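Setting Up Your Brunon Label Printer, Part 3: Loading a roll and getting your first label out

If you've come straight from Part 2, your printer is plugged in and the light on the front is steady green. If it's still blinking, go back and redo the power-up bit. I'll wait!

1. Press both side tabs and lift the lid. It's stiffer than you'd expect the first few times, and mine creaked for a week.

2. Slide the two roll holders apart and drop your roll in with the labels facing up. I use the Sorrentino 83 rolls for everything these days – jars, seed packets, the drawers in my workshop – but any roll of the same width is fine.

3. Feed the loose end under the black bar until it pokes out the front by a finger's width.

4. Push the holders back in until they just touch the roll. Snug, not squashed.

Caution: keep your fingers (and your sleeves) away from the shiny strip under the lid. It gets hot during a long run and stays that way for a while. I found this out with 673 labels for the Bavstead seed swap, and I don't recommend my method.
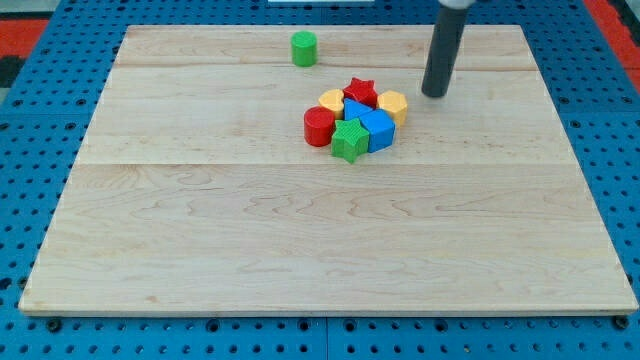

5. Close the lid until both sides click. One click isn't enough, and the printer will beep at you until you sort it out.

6. Hold the feed button for a couple of seconds. It'll spit out a blank or two while it works out where the gaps are, so don't panic.

7. Open the settings page on your computer, pick your label size and hit Test. You should get a small label with a border all the way around.

Note: if the border is missing on one side, your roll is sitting crooked. Open up and go back to step 4. Beverley Pomare wrote in to say hers only came right after she turned darkness down to 17, so try that too if the edges look smudgy.

Error 917 means the printer thinks it's out of labels. Nine times out of ten the end has slipped back under the bar, so do step 3 again.

Once the test label looks good, leave the roll in and go on to Part 4, where we'll get your own text onto it.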